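Shared workshop members teach a two-armed robot its way around a kitchen

By Soo-ah Pyo
Tuesday, 4:15 p.m.
34 shares | 17 comments

Members of the Skorstead shared workshop are spending their evenings on a household robot that so far has done its kitchen work on a computer. The two-armed machine, which the group calls Dumby, is being worked out in simulation while its real frame is put together on a bench in the back of the building on Arnum Street.

Yi-an Bae, who started the project in March, said the group wants a robot that can open a refrigerator, take something out and close the door again. The members agreed early on that the arms would not be powered up near a real appliance until the same moves had been run many times on screen.

"A refrigerator door is heavy and it swings toward you," Bae said. "If the body is parked too close, the arms have nowhere to go. I would like to learn that on the computer."

The simulated home was put together from free room models. It has marble tile on the walls, and Bae said the members picked it mainly for the tight space between the refrigerator and the wall. Kitchens in the older apartments nearby are often laid out the same way.

Most of the work now is on where the robot should stop before it reaches. The group has set aside 2000 practice runs for that one question, split between two desktop computers that members brought from home. The runs go on overnight and someone looks through them the next day.

A second question is the view. The robot has a camera on its head and another at the gripper, and the two do not always agree on how far away a surface is. The head camera is tilted down, so walls and floors come out slanted. Bae said the software corrects for the tilt, but people looking through the saved views need a few minutes to get used to it. 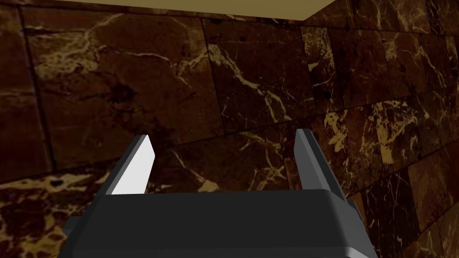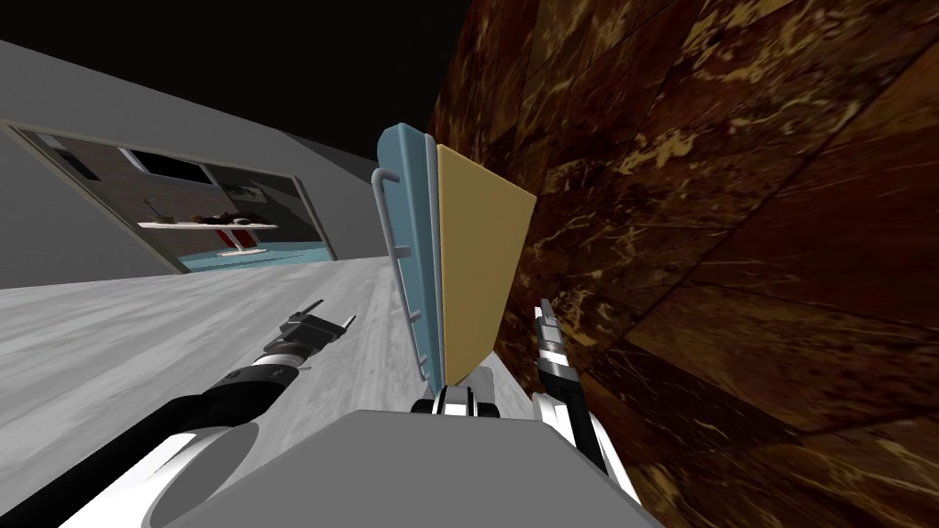
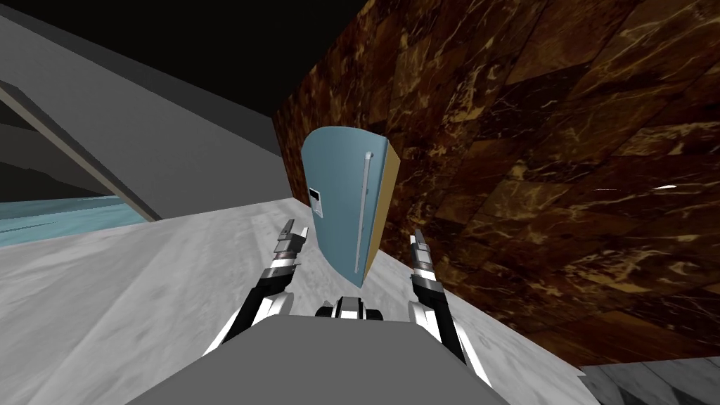
The light blue refrigerator from the head, with a gripper on either side. 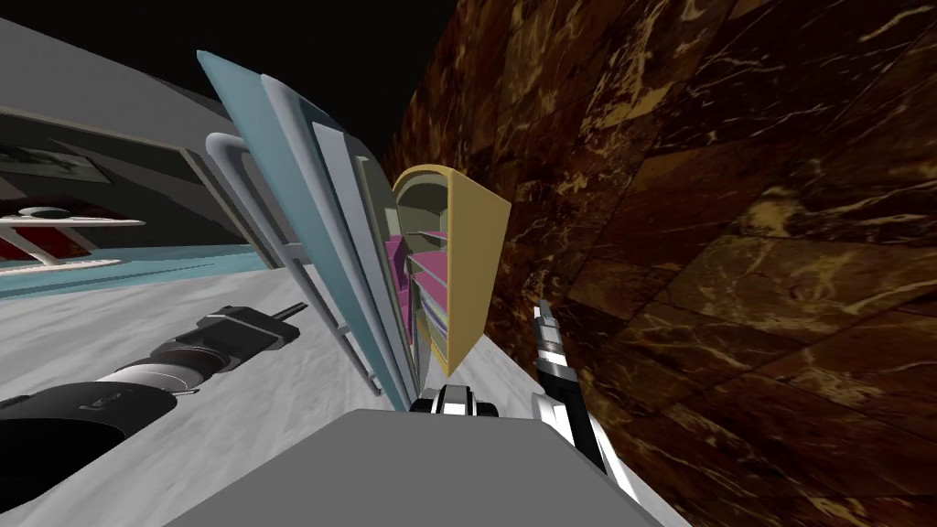 The hardware side is moving more slowly. The base has been welded and the left arm is bolted on, but the right arm is waiting for a shoulder bearing that was delivered in the wrong size. A replacement has been ordered from Jeon, a parts shop across town that has given the workshop a discount on small orders.

The grippers were cut and assembled on site. Each has two fingers, and the group has gone through several shapes for the tips. The current set is beveled so it can slide behind a door handle. Bae said the rubber pads for the inside faces have not been chosen yet, and a member is testing samples on a drawer pull at home.

The project is paid for out of the workshop's general fund and a jar by the front door. The next large cost will be motors for the wrists. The group may buy them used.

Bae plans to run the first powered test of the left arm once the emergency stop has been wired and checked. It will be done without a door, using a foam block on a stand. The refrigerator for later tests is already in the building. It belongs to the workshop, and members have been asked to keep their lunches in it until further notice.

Anyone who wants to help with wiring or look through practice runs can stop by the workshop on Tuesday evenings. No experience is needed for the second job, and there is a sign-up sheet at the front desk.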